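Will it ever clear the tea things? Notes on machines and chores

3 August 2022

I promised in the July newsletter that I would come back to the question so many of you wrote in about, which was whether any of us will live to see a machine that does the ordinary jobs around a house or a workshop.

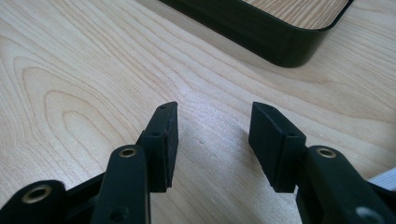 I had 70 letters and emails on the subject, which is more than we had about the parking, and I have read every one of them with a great deal of pleasure (and a fair few biscuits). The most common request by a long way was for something that would clear a table. You don't want it to cook the dinner or talk to you about the weather, you just want to come back into the room and find the cups gone and the tray put away where it lives.

So I asked Sevim Erdem, who some of you will remember from her talk on the Flodard packing line, why that should be so hard when a factory can fill boxes all day and all night without a soul in the building. She was very patient with me. At Flodard, she said, every box arrives at the same spot, the same way up, under the same lamps, and if one comes in crooked the line stops and a person goes over and straightens it. A table at home has none of that. The light comes in at the window and bounces off the top, and a bright patch on polished wood can puzzle a camera far more than it puzzles you or me. The tray was over there yesterday and today it is over here. Then there is the business of getting hold of the thing. A tray lies flat, with only a shallow rim to take hold of, and you and I slip our fingertips under the edge without giving it a thought. Two stiff fingers that open and close have to come at it from just the right side and at just the right height, or they push it along the table instead of lifting it.

I tried this myself at home with a pair of salad tongs and I do recommend it, though use an old tray and put nothing on it that you are fond of. I managed to pick mine up on the sixth go, and then it swung round and knocked over the pepper.

Ertuğrul Yüksel is rather more hopeful than Sevim, and as he has spent most of his working life at Rodwood fitting drawers and doors, I was glad to have his side of it. His view is that the machines have come on tremendously for jobs where the pieces are all alike. Sanding a flat panel, carrying stacked boards from one bench to the next, putting in screws where the holes are already drilled — all of that he has seen done well, and done without grumbling. The trial at Rodwood ran to 3,378 panels, and 2,965 of them went through without anyone having to step in. I thought that sounded splendid until he pointed out that the other 413 each needed somebody to get up and walk over, and that the somebody was usually him. Still, he wouldn't go back to doing the sanding by hand, and his shoulders are better for it.

What has changed, they both tell me, is the way the machines are taught. It used to be that every movement was written out beforehand, so far left, so far down, close, lift. Now people do the job themselves over and over again while the movements and the views are recorded, and the machine learns from those. It means somebody has to pick up a great many cups and put down a great many trays, and on all sorts of tables too, pale ones and dark ones, shiny ones and scratched ones. I find I like the idea that all that dull, decent work people have always done without being thanked is suddenly worth writing down.

A few of you asked about the floor cleaners and whether they count. I think they do! Ours is an Emow, bought second-hand, and it does the hall and the kitchen very nicely so long as I have picked up the rug first, moved the two chairs and shut the door to the stairs. My sister says that by then I might as well have swept. She may be right, but I do enjoy watching it go round.

As for when, Sevim would not give me a year, however I put the question. She thinks we shall see machines doing one or two narrow jobs in hospitals and canteens well before they come into anybody's front room, partly because those places have plenty of the same tray and the same cup, and partly because there is someone about to help when it goes wrong. Ertuğrul thinks the laundry will come last of all. He tried to fold a fitted sheet last month and says he would not wish it on a machine.

Next time I hope to have a report from the workshop at Aksoy, where they have kindly said I may come and look at the loading bench. If you have a question you would like me to ask them, do drop it in the box by the door or send it to the usual address, and please put your name on it this time, as I had 6 lovely letters in July that I couldn't answer.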